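**Progress report to Flunier, household waste sorting, 14/09/2019**

Work at the Jundine site covered 16 households this period. Sorting guidance has been issued to 90 of the 141 addresses on the Porkness list; the rest are scheduled for December. 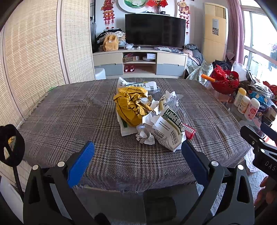
Mixed light packaging remains the slowest category to sort. Residents clear it from the living room table in one heap, and the materials are separated later or not at all. Medicine cartons, a crumpled yellow paper bag, tissue and clear plastic wrapping fall under different lines of the Zeman sorting sheet. The sheet has no line for small packets of unclear material. A revised version is in draft.

Spending is within budget. Outstanding: 5 return visits.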